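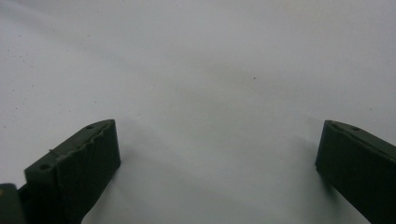 La empresa Vultent ha puesto en marcha en Trarnville una campaña de recogida de demostraciones para enseñar a un sistema de aprendizaje a manipular objetos pequeños de uso doméstico. El trabajo empezó en junio en una nave del polígono Masri y se hace a mano: una persona sostiene una pinza portátil con cámara, realiza la tarea y el equipo graba el recorrido completo. Los dos dedos de la herramienta, de plástico verde oscuro, se mantienen separados sobre una superficie blanca y sin nada entre ellos antes de cada agarre, una posición que el protocolo de la empresa llama «abierta» y con la que debe comenzar toda grabación.

El objetivo de esta primera fase es reunir más de 240 horas de ejemplos válidos. Según la nota difundida por Vultent, las tareas elegidas son recoger un objeto y dejarlo en otro punto de la mesa, meterlo en un recipiente, darle la vuelta y pasarlo de una mano a la pinza. Los objetos cambian en cada turno para que el sistema no aprenda a reconocer una sola taza o una sola cuchara.

Cada tarea se repite 100 veces por objeto. La empresa pide a los operadores que varíen el punto de partida y la velocidad, y que no corrijan una repetición fallida sobre la marcha. Si el objeto resbala, la grabación se cierra, se etiqueta como fallo y se guarda aparte. Esos fallos no se descartan: se utilizarán más adelante para entrenar un módulo que detecte cuándo un agarre va mal y conviene volver a intentarlo.

Las sesiones duran 30 minutos y van seguidas de un descanso obligatorio. En las pruebas previas, los responsables del proyecto observaron que los movimientos perdían regularidad cuando el operador llevaba demasiado tiempo con el brazo levantado, y que ese cansancio quedaba reflejado en los datos. También se ha rebajado la altura de las mesas respecto al montaje inicial.

Los puestos tienen un fondo claro y una iluminación uniforme en la primera ronda. En la segunda se introducirán manteles estampados, madera, bandejas metálicas y luz lateral, con el fin de acercar las grabaciones a las condiciones de una cocina o un taller. La empresa considera que empezar por un entorno sencillo facilita la revisión, ya que los errores de calibración se ven antes y es más fácil separar los que proceden de la herramienta de los que comete la persona.

La revisión se realiza en Stevside, donde Vultent tiene su oficina técnica. Allí se comprueba que la trayectoria de la cámara se haya registrado sin saltos, que la apertura de los dedos coincida con lo que muestra el vídeo y que la etiqueta de la tarea sea correcta. Las grabaciones que no pasan el control se devuelven a Trarnville con una indicación breve del motivo. Las más frecuentes hasta ahora han sido el arranque con los dedos a medio cerrar y el final cortado antes de soltar el objeto.

Los dedos de la pinza se consideran piezas de recambio. El equipo revisa el estado de los bordes al comienzo de cada turno y anota cualquier sustitución en la hoja del puesto, de modo que después se pueda saber con qué juego se grabó cada serie. La forma de la punta no cambiará durante la campaña, aunque la empresa estudia una versión más estrecha para objetos planos, como tarjetas o monedas.

Vultent ha abierto además un segundo turno, de tarde, para el que busca operadores sin experiencia previa. La formación ocupa una mañana e incluye el manejo de la pinza, el etiquetado y una serie de prácticas que no se incorporan al conjunto final. Las personas interesadas pueden inscribirse en la recepción de la nave de Masri.

El conjunto se dividirá en 2 partes. La primera servirá para el entrenamiento y la segunda, formada por objetos que no aparecen en la anterior, quedará reservada para la evaluación. La empresa no ha decidido todavía si publicará alguna de ellas. Las primeras pruebas con un brazo fijo se harán en Stevside cuando termine la revisión de la ronda inicial.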